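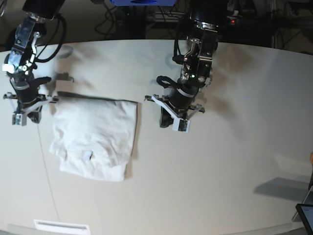
A folded white garment on the big table at Stundden.

The open day at Stundden ran from late morning until four, and I got there just after 12. It's a laundry and linen finishing site on the edge of the Fedwood estate, ten minutes' walk from the bus stop if you take the path behind the tile warehouse. Visitors sign in at the side door. The front one is for deliveries only and the sign is easy to miss.

We were taken round in groups of up to 14. The tour begins in the sorting bay, where the bags come in from hotels and a couple of care homes, and then goes past the washers. It's loud in there and I lost most of what was said. The machines are from Barta and were put in when the site moved from its old premises. On a normal shift the first load goes in at 730 in the morning and the last comes out well after tea.

The folding area was what I'd come for. It's a lot quieter than the washing side and you can stop and ask questions. The tables are white and big, and nothing is kept on them except what's being folded. I asked about the height, as my own back complains after an hour of ironing, and was told they'd been raised twice.

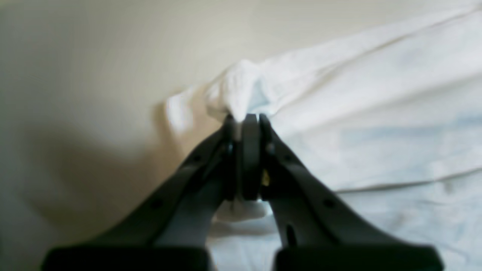
White cotton is harder to fold neatly than coloured, or so the guide claimed, as every crease shows. Their method is to find a corner first and then work along the edge, smoothing as you go. Sheets are done differently from clothes, with the long sides brought together before anything else. I've always started with the short sides, so that was worth the trip. Thin cloth is the awkward one – it slides, and a fold that looks square at one end can be well out at the other.

There was a leaflet from Bestamix, who supply the detergent, with a page on why whites go grey. Most of it came down to overfilling the drum. I also picked up the price list for private customers. They take household bedding by the bag, but you have to drop it off yourself and collection is the next working day.
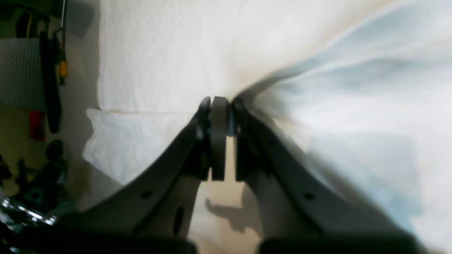
White fabric gathered into a fold, with the creases spreading out from it.

After folding comes packing, which we saw only through a doorway, and then the tour ends in the canteen. Tea was free, cake was a pound. I left on the 1220 bus's later cousin, the one that goes round by the station, and it was full.

Parking is limited, so go by bus if you can. The floor in the washing hall is uneven in places – flat shoes are best. They plan to hold another open day in May.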